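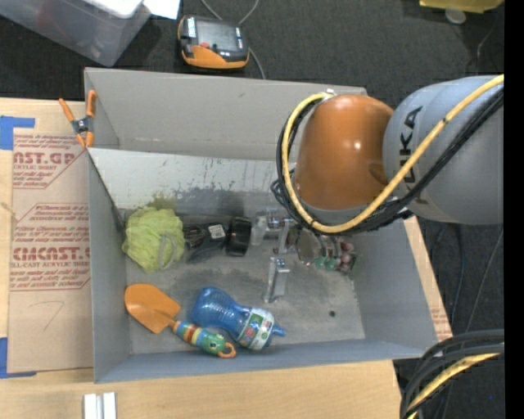
4. Loading and maintaining the open box

4.1 Before you start

The Loden open box is supplied flat and is assembled as described in section 3. It must stand on a level table able to carry 100 kg. Leave at least 152 mm of clear table in front of the front wall, so that the box can be lifted without tilting.

1. Check that the inclined panel slopes towards the interior. A panel fitted the wrong way round leaves a gap in which small items become trapped.

2. Check the spring clamp. One clamp is fitted at the upper left corner, over the rim. Squeeze the handles, seat both tips fully on the wall and release slowly.

CAUTION: Keep fingers clear of the tips when releasing the clamp.

3. Remove any loose grit from the floor of the box with a soft brush. Do not use compressed air.

4.2 Loading mixed items

4. Place soft items first, against the left wall. A mesh bath ball should be set down with its cord loop lying flat on the floor or against the ball. A loop left standing will catch on neighbouring items when they are taken out.

5. Place items with wires next. Keep the wires bundled and turn any label upwards where the shape of the item allows it. Do not rest a heavy item on a bundle.

6. Place clear or shiny packaging last. Transparent items are hard to make out against the grey walls – lay them where they overlap nothing else.

7. Leave the middle of the floor free until the other items are in position. Do not load above the rim.

Note: The box is rated for a distributed load of 3000 g. Liquids, blades and unwrapped food must not be stored in it.

4.3 Cleaning

8. Empty the box and take off the clamp.

9. Wipe the walls and the inclined panel with a damp cloth and a little washing-up liquid. Coloured smudges on the panel can usually be lifted with Rulon cleaning paste, applied sparingly and rinsed off.

10. Dry all surfaces before refitting the clamp.

Note: Scuffs, dark speckles and a mottled floor are normal signs of wear and do not affect use. Replace the box if a wall is split or if the floor no longer lies flat.

4.4 Inspection

Inspect the box after every 1000 loadings, and in any case each January. Enter the result on the record card in appendix B. Spare clamps and panels are ordered from Nomomix under the part numbers given in appendix C. Clamps from the older Yeoh range have a narrower opening and must not be used.

Section revised May 19, 2022. Checked by Kurniawati Hartono.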